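**Path notes: the long straight at Lukumay**

The paths group met on 15/11/2016 to go over the tree-lined stretch of the Lukumay path, from the Velance Street entrance up to the Postenov gate. Several readers have asked what is planned for it, so this item sets out what was agreed and what is still waiting on money.

The main point is that the asphalt stays. There was talk in July of tearing it up and putting down crushed stone, mostly on grounds of cost. Faith Mosoti, who looks after the path budget, got a price for the stone and found it would save very little once edging and yearly topping up were counted. The present surface is worn but sound for most of its length. It will be patched where needed and left alone otherwise. 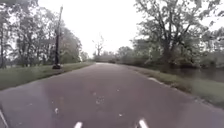
*The path with its grass verge and trees on the left.*

The verges have been the subject of most of the letters. Under the current schedule the grass is cut every 3 weeks in the growing season and then left until spring. Some people would like it shorter, and others would like it left to grow out under the trees. The group settled on a middle course: a strip next to the asphalt will be kept short on both sides so that the edge of the path stays clear, and the rest will be cut less often. Godfrey Lyimo will mark the line of the short strip with pegs before the first cut. Please leave the pegs where they are, even if they look to be in the wrong place. If you think one is wrong, tell Godfrey.

Grass creeping over the asphalt was a problem two years ago, when the path had lost several inches in width near the Postenov end. It was cut back with a half-moon edger over one weekend and the line has mostly held. The same job will be done again in early spring, and help is welcome. Bring gloves and a flat spade if you have one. Edgers will be provided.

On the trees, the advice from Stesora, the firm that did our last survey, is to leave them be for now. No felling is planned. A few low branches that reach out over the path will be taken back to give headroom for cyclists. That work is set for the winter, and the path will have to close for a day while it is done. Notices will go up at both ends a week ahead. The detour is by way of Velance Street and adds about 5 minutes on foot. 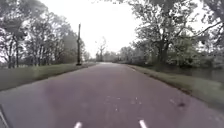

Leaves were the other long item. We have no machine of our own and the hired sweeper is booked only for the heaviest part of the fall. Between visits the leaves have to be raked by hand or left. Forough Arabzadeh has asked that anyone who does rake keep the leaves off the asphalt altogether and spread them thinly under the trees. Piles left at the edge get kicked or blown back across, and a thick pile will kill the grass under it by spring. Leaves should not be bagged and left at the entrances – there is no collection for them, and last year the bags sat there until January.

Small twigs matter more than people think, mainly to those on skates or pushing wheelchairs. If you are walking through and see one, please toss it well back onto the grass.

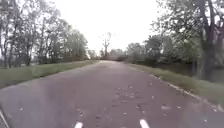

*Fallen leaves and debris on the asphalt, with the pale edge line to the right.*

The painted markings were discussed briefly. Washington Lopes would like them redone for the full length of the path. Others felt that the paint should wait until the patching is finished, and that was the decision. Fresh paint over asphalt that is going to be patched would be money wasted. In the meantime the usual custom applies: keep right, pass on the left, and call out or ring a bell when coming up behind someone.

The path fund stands at $1,347. That covers the sweeper and the branch work and leaves a little toward patching. It will not cover the paint, which will be put into next year's request along with a replacement for the bench at the Postenov gate.

Two smaller matters. Dogs are allowed on this stretch but must be on a leash, and that includes the verges. Also, someone has been parking across the Velance Street entrance in the early morning. The mowing crew needs that opening kept free, and so does anyone arriving with a stroller.

Comments on the verge plan should go to Rungnapa Ratanaporn by the end of the month. A note through the office door is fine. Please say which part of the path you mean, as several of the letters received so far could have been about either end.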